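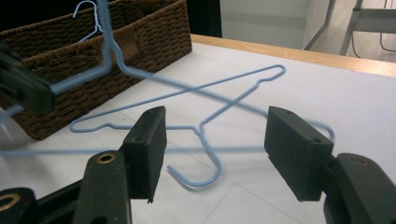
Zorkari G2 Paired Hand-Held Grippers

Last updated: October
Print this page | E-mail this page

The G2 is a matched pair of hand-held parallel grippers for recording two-handed demonstrations. The operator wears nothing on the fingers and drives no remote arm. Each hand closes a black gripper directly on the work, and the recorded motion is used to train a policy for a two-arm robot.

The pair was developed for the thin-wire study led by Mahnaz Esfahani and Gholamreza Rezaei at the Stillham workshop. The study asks how much of a two-handed skill survives the transfer from hand-held tools to fixed arms when the object is thin, stiff and easily tangled. Wire clothes hangers were chosen as the test object. They lie almost flush with the table, they cross one another, and a small error in jaw height means a missed grasp.

Method

The task uses light blue wire hangers, a white work surface and a woven brown basket. The operator lifts one hanger with one gripper, brings the other gripper into position, and places the hanger in the basket. Starting poses are drawn from a list of 16 layouts, which includes hangers that overlap and hangers with the hook turned toward the operator. Either hand may make the first grasp.

Two conditions were compared. In the first, the policy was trained on the view from the hand-held tools only. In the second, a head-level view was added.
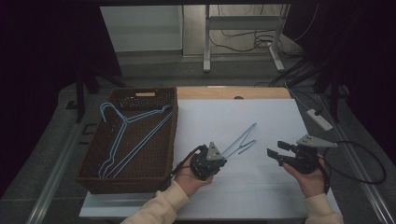
Basket placement proved harder than pickup in both conditions. A hanger that goes in at an angle can catch its hook on one already inside, and the policy has to judge this before the jaws open. With tool views only, the most common fault was early release above the rim. Adding the head-level view made this fault less common but did not remove it. Pickup of a single flat hanger was nearly the same in both conditions.

Overlapping hangers remain the weak point. The policy tends to close on whichever wire is nearer, and it sometimes lifts two hangers together. Esfahani's group reports that demonstrations with a short pause before closing gave better grasps on crossed wires — the pause seems to matter more than the approach angle. Layouts with three or more hangers crossing at one point were left out of the comparison.

Handling notes

Check that both jaws close squarely before each session. Route the cables behind the wrists, with enough slack for a full reach across the table. Sessions in the study ran for some 4 hours with breaks. Operators found the left unit more tiring, as it was usually the one holding the hanger up.

Supply

The G2 is sold as a pair only. Cables and spare finger pads are included. Head mount and stands are ordered separately. The layout list from the wire study is sent on request to registered users.

Related items
Geerts head mount, adjustable
Nultham floor stand
Spare finger pads, G2
Cable set, G2
Application note: thin wire and crossed grasps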